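Notilex to Move Housewares Distribution to Nakbridge Site

NAKBRIDGE, February 23, 2019 – Notilex, a wholesale distributor of small housewares and home lighting, will move all order picking, packing and returns handling to its Nakbridge site. The transfer will be carried out in 2 phases and is scheduled for completion in July. The existing north warehouse will stop receiving inbound freight at the end of the first phase and will close once its remaining stock has been shipped or transferred.

The change affects 187 stocked items in the storage, kitchen and lighting groups. Item numbers, case quantities and list prices stay the same. Customers with standing orders do not need to resubmit them.
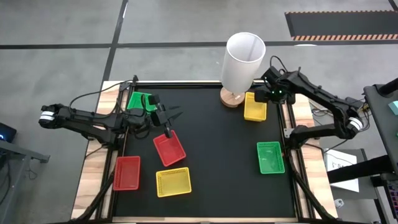 Plastic baskets and a table lamp on a black work surface.

Under the present arrangement, lighting and plastic goods are held in separate buildings, and mixed orders are combined at the north warehouse before loading. Orders containing both groups are therefore handled twice. At Nakbridge both groups will be picked in a single pass and packed at the same bench. Notilex expects mixed orders received before the daily cutoff to leave the building one business day earlier than they do now.

Warehouse management software at the new site is supplied by Dradex. It replaces the paper pick lists used at the north warehouse and assigns each order line to a rack position, a carton size and a loading door. Stock counts will be updated at the time of picking. The customer ordering portal will show available quantity by item, including stock that has been received but not yet put away, which will be marked as such.

Outbound freight will continue to be handled by Szabó under the current carrier agreement. Pallet orders will be collected each morning and parcel orders each afternoon. Customers who use their own carrier must give the new pickup address on all bills of lading dated after the start of the second phase. Drivers arriving without a booking number will not be loaded.
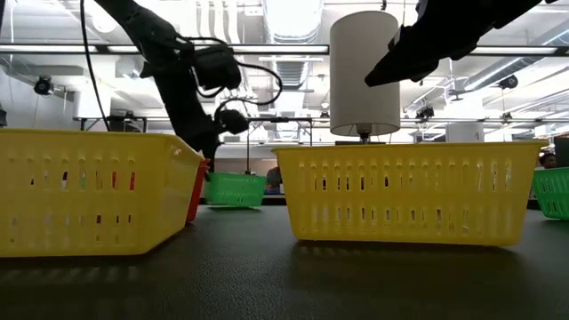 Carton sizes are also being reduced in number. Nested goods such as trays, bins and bowls currently ship in a wide range of cartons, several of which differ by less than an inch in one dimension. After the move, 19 carton sizes will be kept in stock. Nested goods will be packed with a paper sheet between colors to limit rub marks, and colors within a mixed case will be listed on the outside label. Single-color cases remain available on request, subject to the usual minimum.

Lamps will be packed upright with the shade in a separate inner carton. Shades and bases will carry the same lot number so that replacement parts can be matched. Lamps already packed in the older one-piece carton will be shipped first and will not be repacked. Claims for freight damage on these units should note the carton type.

Orders of 1000 units or more of a single item will be treated as bulk orders and shipped on full pallets. Bulk orders placed during the transfer period may be split between the two buildings. Where this occurs, the customer will receive two packing slips and one invoice. No extra freight charge will be made for the split.

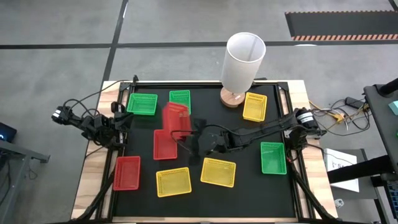 Phase Schedule

Phase 1: Storage and kitchen items are transferred to Nakbridge. Inbound freight for all item groups is redirected. Returns are still accepted at both buildings.

Phase 2: Lighting items are transferred. The ordering portal is switched to the new stock records. Returns are accepted at Nakbridge only.

Portal access will be unavailable overnight during the switch to the new records. Orders sent by electronic data interchange during that time will be held in the queue and released in the sequence received. Customers do not need to change their transmission settings.

Returns and Claims

Return authorization numbers issued before the start of Phase 2 remain valid for their full term. Goods should be sent to the address printed on the authorization. Parcels that reach the north warehouse after it closes to returns will be forwarded by Szabó, and credit will be dated from arrival at Nakbridge.

About Notilex

Notilex supplies storage goods, kitchen goods and table lighting to independent retailers and contract buyers. Account inquiries should be directed to the customer's regular order desk. Press inquiries may be sent to the Notilex communications office.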